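# Sheets coming out of the dryer stiff and a little gray - what am I doing wrong?

**posted by Sketton_Linens, Mon 21 January**

Hello everyone, and thank you in advance for reading all of this, I do go on a bit. We moved into our new place back in June and I have been having trouble with our bedding ever since. My sheets and duvet covers used to come out soft and bright, and now they come out feeling like a paper grocery bag. The white ones have gone a sort of dishwater color, and the patterned ones look tired even though some of them aren't old at all.

What I do now is wash everything on warm with a full cap of detergent, plus a generous pour of fabric softener, and then dry it on high until the buzzer goes. The washer is a front loader that came with the house, a Zison, and I have no idea how old it is. I usually do all the bedding from two beds in one go, because Sunday is the only day I have time and I like to get it over with. It does fit, but I have to push a little to close the door.
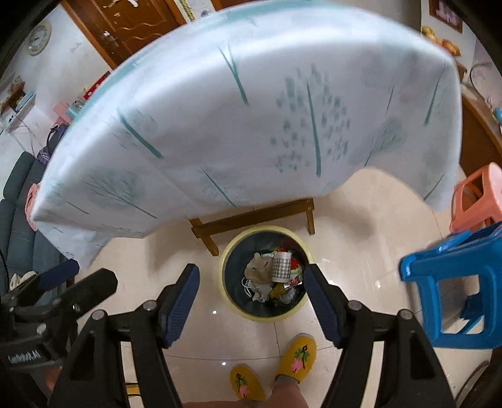 I should also say that the duvet covers come out twisted up like a rope, with the pillowcases balled up inside one corner and still damp. I end up running the dryer a second time just for those. I've tried adding more detergent, I've tried a different softener, and last week I tried a whole bottle of vinegar, which made the laundry room smell like pickles until Tuesday and didn't seem to help one bit. My mother always had lovely soft sheets and she never did anything fancy, so I feel like I must be missing something simple. Any ideas would be so welcome!

---

**hardwater_hannah_tudemberg**

Oh, I feel for you, I went through the very same thing when we moved out to Tudemberg! Stiff, gray and getting worse after a move makes me think of hard water first, and too much soap second, and the two of them together are just miserable. The minerals grab hold of the detergent, it doesn't rinse out, and then you add more detergent because things don't look clean, and round you go. I did that for a whole winter.

Pick up a packet of water test strips at the hardware store before you buy anything else. Mine read 200 parts per million, and the fellow at the counter said that was plenty hard enough to explain my towels. If yours is high too, you can add a scoop of washing soda or borax to the load, or look into a softener for the whole house if you plan on staying. We got a quote for one and it was 1,963 dollars installed, so we are still on the scoop method, and I'm perfectly happy with it.

Then I would wash the bedding once with no detergent at all, on the hottest setting the care label allows, and have a look through the glass partway along. If you see suds, that's old soap coming out. Keep going with plain water until it runs clear. My worst set took a few rounds (I was a bit ashamed of that one). After that, use a lot less than the cap. Two tablespoons is enough for me in a front loader, sometimes a little more if the dogs have been on the bed.

I'd also stop the fabric softener for now. I know it seems backwards when the sheets are stiff! But it leaves a coating, and that coating hangs on to the gray. Please don't pour in any more vinegar by the bottle either - half a cup in the rinse once in a while is as far as I'd go, and some people say even that is hard on the rubber seals, so check your manual. And never put it in with bleach, the fumes are dangerous.

For the rope problem, you want one bed per load. I know, I know, Sunday. But the water can't get through if you have to push the door shut. Button or zip the duvet cover closed before it goes in so the pillowcases can't climb inside, and when it comes out of the washer, give it a good shake and lay it loosely in the dryer, no folding. I stop mine after 27 minutes, pull everything out, untangle it, turn it over and put it back on medium. It's a nuisance but it's still quicker than drying it twice.

Let us know what the strips say!

---

**kirui_street_laundry**

its the dryer. high heat wrecks cotton. use low and take them out a tiny bit damp, hang over a door. mine have lasted 7 years

---

**old_spin_cycle**

I agree with most of the long answer, but I'd add one job before you rewash anything. Clean the machine. You said it came with the house, so you don't know how the last people treated it. Wipe out the folds of the door gasket, pull the detergent drawer all the way out and rinse it under the tap, and find the little drain filter, usually behind a small flap at the bottom front. Put a towel and a shallow pan down first, you will get water. Then run it empty on hot with a washing machine cleaner.

I had a gray problem of my own and a good part of it was the gunk in that drawer, years of softener set up like candle wax. Wool balls in the dryer help a bit with the twisting too, though they're noisy and one of mine always ends up inside a pillowcase.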